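Brarska Credential Ledger: Interim Progress Report to the Digital Trust Program

Reporting period: second half of the funded term
Prepared by the Cumeo project office

1. Purpose of this report

This report sets out progress on the shared credential ledger funded under the Digital Trust Program. It covers work completed since the first interim report, expenditure to date, matters requiring the funder's attention and the work planned for the remainder of the term. It should be read together with the financial schedule lodged separately.

The project is developing a permissioned ledger, Veltar, on which training organisations in the Brarska region can record the issue, renewal and withdrawal of trade certificates. Employers and licensing bodies will be able to check a certificate without contacting the organisation that issued it. No personal information is written to the ledger. Each entry consists of a hash of the certificate, the identifier of the issuer and a status code.

2. Progress against milestones

Milestone 3, the validator network, was met in October. Ten organisations now operate validator nodes, as required by the funding agreement. Two of these joined later than scheduled because their internal security reviews took longer than expected, and the project office provided additional documentation on key storage to assist them. Consensus has been stable since the full set of nodes came online, apart from one interruption when an expired certificate prevented three nodes from communicating with their peers. Renewal of these certificates has since been automated.

Milestone 4, the issuer pilot, is in progress. At the close of the period 54 issuers had been enrolled, against a target of 50. Enrolment was strongest among electrical and plumbing trainers. Smaller issuers in the outlying districts have been slower to join, and several have asked for help in exporting older records from spreadsheets. A bulk import tool was not within the original scope. A basic version has been built within the existing budget and released to issuers who requested it.

Milestone 5, the holder wallet, has been partly met. The wallet allows a certificate holder to store credentials on a phone and present them by means of a one-time code. The Android and iOS versions both passed functional testing in November. Accessibility testing identified problems with screen reader labels on the recovery pages, and these are being corrected before general release.
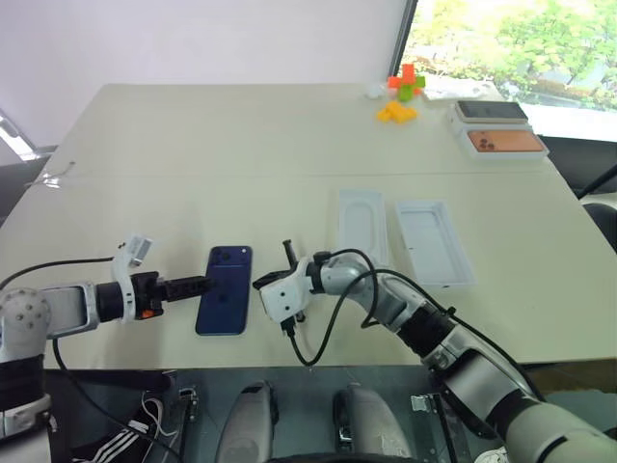
Account recovery remains the most difficult part of the wallet design. Under the model first proposed, a holder who lost both the device and the recovery phrase would have lost access to the stored credentials until every issuer had reissued them. Participants in the user workshops considered this unacceptable. The revised model permits recovery through any one issuer that has already verified the holder's identity, with a waiting period before the new key becomes active. The waiting period is currently set at 10 hours and will be reviewed once pilot data are available.

3. Security review

An independent review of the ledger software and the revocation contract was carried out by Moschos. The reviewers reported no critical findings. One finding was rated high: an issuer whose enrolment had been suspended could still submit status changes for certificates issued before the suspension. The contract has been amended and the fix retested. The remaining findings related mainly to logging and to the handling of malformed requests – all but two have been closed.

4. Expenditure

Spending is within the approved budget overall. Hosting costs were lower than forecast, as four validators chose to use their own infrastructure. Legal costs were higher, owing to the drafting of the participation agreement. The project office seeks approval to move the hosting underspend to user support, where demand has exceeded the original estimate. The help desk handled over 200 enquiries in the period, most of them concerning issuer enrolment.

5. Risks and issues

The principal risk is long-term governance. The funding agreement ends before a permanent operating body is expected to be in place, and validators have indicated that they will not commit to further terms until its fee structure is known. A discussion paper has been circulated to all participants and responses are due in February.

A second risk concerns legal recognition. Licensing bodies may accept a ledger check as supporting evidence, but one of them still requires sight of the paper certificate. Discussions on this point are continuing.

6. Work planned for the next period

The project office will complete the accessibility corrections, release the wallet to pilot holders and begin load testing of the verification service. Closure of the two outstanding review findings is scheduled for January. A draft operating budget for the successor body will be provided to the funder with the next report.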